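Section 5. Getting your property ready for its first guests

Welcome back! By now you should have your Curkis host account open and your villa or apartment showing as a draft listing. In this section we go from draft to bookable, and it really is best done in one sitting, with a cup of tea and your keys, your house notes and your calendar all within reach.

Before you begin, please check that your booking calendar has been linked (Section 4). If it hasn't, stop here and go back, or you may find two families arriving for the same week in October.

1. Open your draft and choose House Details. Fill in the sleeping arrangements first, room by room, and say plainly whether each bed is a double or a pair of singles. Guests travelling with grandparents or teenagers read this part more carefully than anything else on the page.

2. Set your arrival and departure times. Allow your cleaners a proper gap between the two.

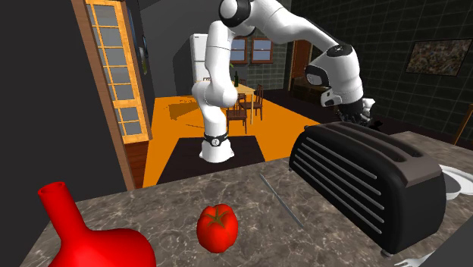

3. Move on to Kitchen and Living. Tick only what stays in the house all year, and leave out anything you take home with you at the end of the season. Do mention the everyday things as well as the grand ones, because a big black toaster out on the counter is worth a line of its own to a family who like their breakfast in, and so is a decent kettle. If your worktops are marble or have a marbled finish, add a few words to the house notes about using a board and a trivet, and guests will generally be glad to have been told.

Note: the kitchen list holds up to 237 characters of your own wording under the tick boxes. Anything longer is saved but won't show on a phone.

4. Enter your nightly rate, then your security deposit. The deposit is set at 2,000 to begin with, in whichever currency you chose when you signed up, and you are quite free to lower it. Heloísa Araújo on our host desk suggests trying a smaller figure for short stays and keeping the full amount for a fortnight or more.

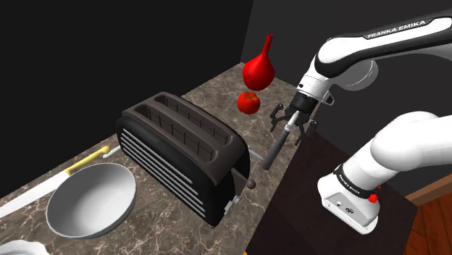

Once the deposit is in, press Save before you touch the cleaning fee. The two boxes sit on the same page but they are stored separately, and we are sorry to say that leaving without saving will lose the first of them.

Caution: changing the nightly rate does not alter bookings that have already been confirmed. If you need to amend one of those, write to the guest first and get their agreement in the message thread.

5. Write your arrival instructions. Include the gate code, where to park, and who to ring if the plane is late. Pretend you are explaining it to a tired friend in the dark!

6. Press Preview and read the whole page through from top to bottom. If you see message 313, a required box is still blank, and it is nearly always the emergency contact.

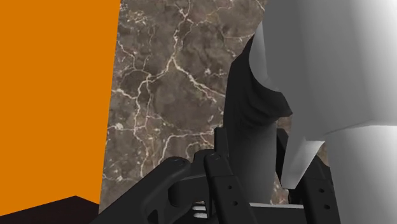

7. When you are happy, press Publish. Your listing will first show as Waiting, and then as Live once the host desk has looked it over. You can carry on editing in the meantime.

If you get stuck, choose Help from the top menu and ask for Heloísa or Anderson Falcão, and have your listing number handy.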